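The snack box gets sorted

October is when I turn into a person who puts things in boxes. I've been meaning to sort the bits and bobs that drift about our bedroom, and this morning the sun was pouring in across the bed, so I dumped the lot on the quilt and found an old cardboard box to put it all in.
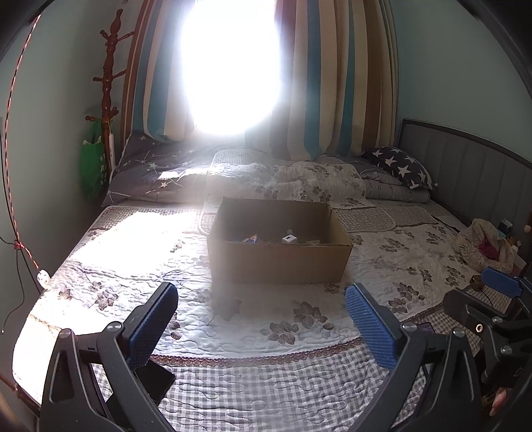

My rule was that anything small and homeless went in the box until I'd decided about it. I paid 80p for a set of drawer dividers at the Laxdal car boot in the spring and they're still in their bag, so I'm in no position to be fussy (cardboard is free and it doesn't need assembling!).

Snacks were the first argument I had with myself. I love a seaweed cracker, the square salty sort with green flecks all through, and there's a shop in Omeston that does 3 packets for a very silly price. So they end up everywhere - coat pockets, bedside table, once a wellington boot.

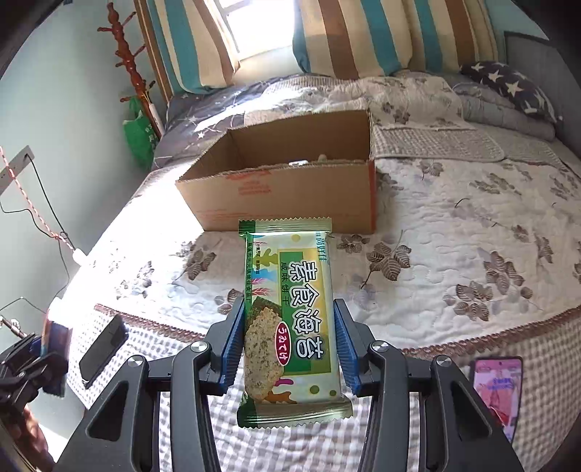 Food lives in the kitchen from now on, I've decided, apart from one packet for emergencies. Then there's the chemist's shelf side of things, which I always forget about until I'm rummaging at midnight. Plasters, lip balm, eye drops. Those get a corner to themselves, and I'm going to write the opening dates on with a marker. 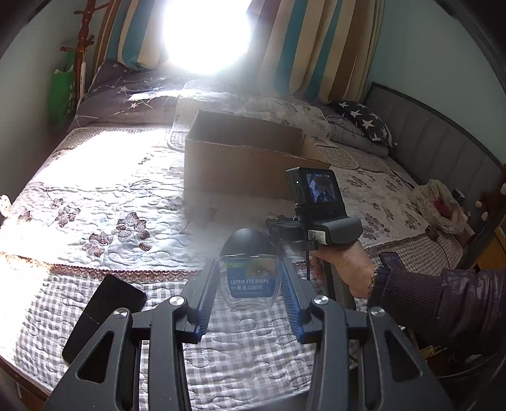 Lutein eye drops, with the box behind.

Next up is the wardrobe, and I'm already dreading the scarves.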